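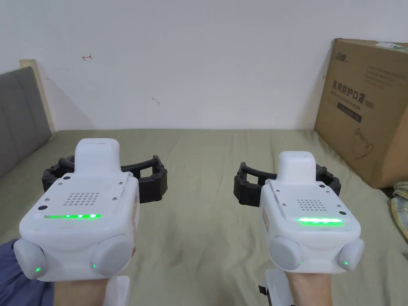 How to Make a Bed

A made bed feels smooth when you climb in at night. It takes around 5 minutes, and less once you have done it a few times.

A bed has layers. At the bottom is the mattress. Over it goes the fitted sheet, which has elastic sewn into its corners. The elastic pulls the cloth tight so it does not slide when you roll over. Then comes the flat sheet, and last a blanket or quilt.

Start with the fitted sheet. Tuck one corner under the mattress, then do the corner diagonally across from it. Do the other two after that. If the last corner will not reach, the sheet is probably turned sideways. Take it off and give it a quarter turn.

Next, smooth the sheet with flat hands. Push from the middle toward the sides until the wrinkles are gone.

Why do sheets need washing? Your skin sheds tiny flakes all the time, and you sweat a little while you sleep. Both end up in the cloth. Many families change their sheets every week or two.

Try this: pull the covers back and wait 15 minutes before you make the bed. The air helps the sheets dry out.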